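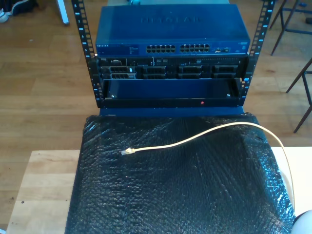
My first server lived on the floor of a hall closet, on top of a phone book, next to the vacuum cleaner. Every time I got the vacuum out I knocked the power cord loose, and every time I knocked the power cord loose my family lost the movie they were watching. That went on for two years. So when people ask me why a grown adult needs a rack at home, I have an answer ready, and it usually starts with the vacuum.

Small racks are having a bit of a moment, at least among the people I hang around with (we are not a glamorous crowd). Offices clear out gear that still has plenty of life in it, and it ends up on the folding tables at swap meets. I've been going to the one in Costello for ages. I drive over with an empty trunk and a firm budget, and I come home with a full trunk. Last December I walked out with a switch under each arm and no clear idea what the second one was for!

If you're building your first one, start with the frame. I love an open frame for a home setup. You can get at everything, you don't have to fight a door, and a short one will happily sit on a sturdy table. Look for unit numbers printed on the rails. My old Carnport rack had none, and I spent a whole evening with a shelf that leaned like a tired fence, all because I'd put one side a hole higher than the other. Numbers would have saved me that, plus a certain amount of language.

Then there's the square hole business. Square holes take cage nuts, those springy little clips that hate your fingernails. Buy the insertion tool. I paid $2 for mine at the Skitbridge surplus store and it's the best money I've spent on this hobby. I keep a jar with 48 cage nuts in it, or it was 48 before one shot behind the dryer. Call it 47.

For the switch, 24 ports is a lovely number for a house. You'll swear you only need eight, and then you'll run a cable to the garage and another to the printer, and suddenly you're into the second bank. Secondhand is fine, just reset it before you trust it with anything.

Servers are where I get stern. A rack-mounted server is deep, it's heavy, and plenty of them are loud enough to end a conversation. Please get a second person for the lift. Check the drive bays before you hand over cash, too, and pull every carrier if the seller will let you. I don't mind a bit if they don't all match. I do mind buying a machine and finding out at home that one of them is jammed.

And get a shelf! An empty shelf feels like wasted space until the day you own a modem with no ears on it. Mine holds the modem, a Nutell phone adapter I can't bring myself to retire, and a flashlight.

One last thing, about packing. Save your bubble wrap. I moved a whole setup across town wrapped in bath towels once, and I was picking lint out of fan grilles until spring.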